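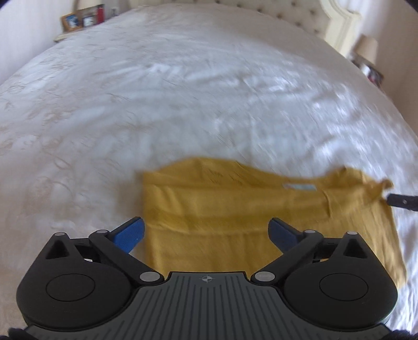
Runent robotics club list
Subject: Re: towel task, what counts as a fold?
December 13, 2023

Replying to the list and not just to the pair who asked, as the same thing came up at the Flundthorpe meeting.

> We have been through the first batch from October and can't agree
> on what to keep. In a lot of the episodes the two grippers pick up
> the cloth, bring the edges together, and one corner slips out
> before it is set down. Is that a failed fold or a messy one? Also,
> some of us are recording on a table and some on a bed, and the
> bed ones look very different. Should we throw those out?

Keep the bed ones. The rules for the Krishnan Cup say the cloth can be on any flat household surface, and the judges choose it on the day. If we only train on a table we are betting on getting a table. A bedspread gives under the fingers and the cloth drags on it, so the model needs to see that too.

On what counts, I would go by the score sheet. A fold is good if the top layer covers the bottom one to within the width of a finger pad. A slipped corner is fine if you go back and fix it in the same episode. If you let go and leave it, mark it "partial" – don't delete it. We have 1038 episodes so far and 765 of them are marked good. I haven't sorted the rest yet, and I expect a fair number are usable.

A few things I noticed while going through them:

Move slower at the start. Many clips are blurred for the first second or so as people swing the gripper in from the side. Hold still over the cloth, then reach.

Start with the cloth bunched at one end at least half the time. Too many of ours begin with it laid out square, and the Cup does not start that way.

Keep both grippers in view of each other if you can. When one only shows its tip at the edge, the other camera has to carry the whole episode.

Keep your sleeves back from the lens. Dark cuffs in the bottom corners show up in plenty of clips, mine included.

Labels on the cloth can stay on. I asked and they are allowed.

The upload script, Ferau, has been fixed and no longer drops the last file in a folder. If you uploaded before the fix, check your folder against the card before you wipe it. We have 12 cards in the club box and 6 are signed out, so please bring back any you are done with.

I will send the new label sheet once I have been through the partials. If you disagree about the finger pad rule, say so on the list before then.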